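We took the Wavik kit on a trial in October, mostly to see whether a two-arm setup could handle folding at a price a small shop like ours in Otthorpe might pay. Khoury, the firm that sells it, lends it out for six weeks with 115 practice tasks already loaded. Laundry is one group of those, and that is the group I cared about.

Setup took most of an afternoon. The arms bolt to a rail at the front of the cell, and each one has its own mounting plate. The manual is short and mostly clear – the cable section needs a rewrite.

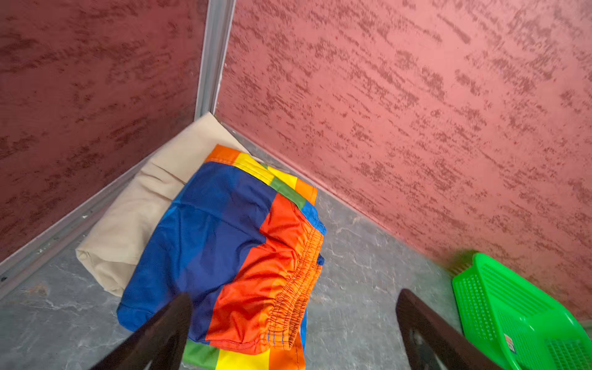 Swimwear and shorts were the clothes I used most. Shiny fabric slides, and a gathered waistband never wants to lie flat, so they make a fair test. I ran about 200 attempts over the trial and changed the grip force twice. The default was too strong for thin cloth.

Support was fine. I wrote to the Drenia office at 6 in the evening and had an answer the next morning.
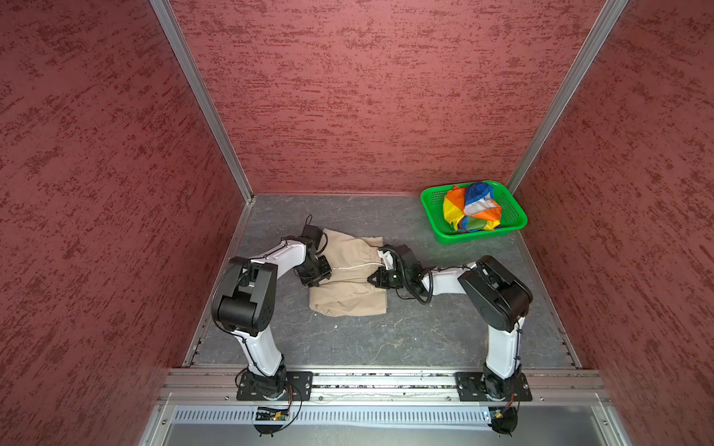 Both arms on a pair of tan shorts, with the green basket at the back.

My main complaint is the cables near the grippers. I would like to see them clipped down from the factory. The software could also use a plain stop button on the first screen – right now it takes 2 clicks to get there. I have asked Khoury for a price on a longer loan and will post it when I have it.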